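Stories > People > Interviews

Home Stories Recipes Events Shop Contact

Olga Barroso on 106 apples and one very old orchard

The first thing Olga Barroso does when I get to Gernow is hand me an apple. It's small, lopsided and rusty brown all over, and it tastes like pears and honey! "Everyone makes that face," she says, delighted.

The orchard was planted in 1866, and when Olga took it on with her cousin Telmo Herrero, most of it was brambles up to the shoulder. They cleared it row by row and kept finding trees they couldn't name. "We'd cut our way in and there would be this huge old thing, covered in fruit. I'd yell for Telmo and we'd stand there eating." The orchard now has 106 varieties, and she talks about each one like a favorite aunt.
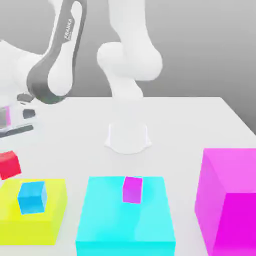
PEOPLE

I ask how she learned to graft, and she laughs. "Badly! I killed nearly everything my first spring." Then Crescencio Mateos, who had pruned trees in Sotomayor all his working life, came by one Sunday with a knife and a roll of tape. "He did three grafts while I was still looking for my glasses. All three took."

These days she grafts 200 young trees every winter and gives many of them to neighbors. Her own favorite is the Mera, a late yellow apple that keeps until June if you wrap it in newspaper - she has a drawer of them under the bed in the spare room. She bakes them whole, with butter and a lot of black pepper (try it, please).

What's next? Cider, if Telmo gets his way. "He wants barrels. I want more trees," Olga says, already walking off to show me another one. "Come on, this one's sour enough to make you cry."

More from Stories
Cayetano Escobar and the bread that takes all weekend
Ville Kuusisto: a winter of smoked fish
Five walks near Illville with somewhere good to eat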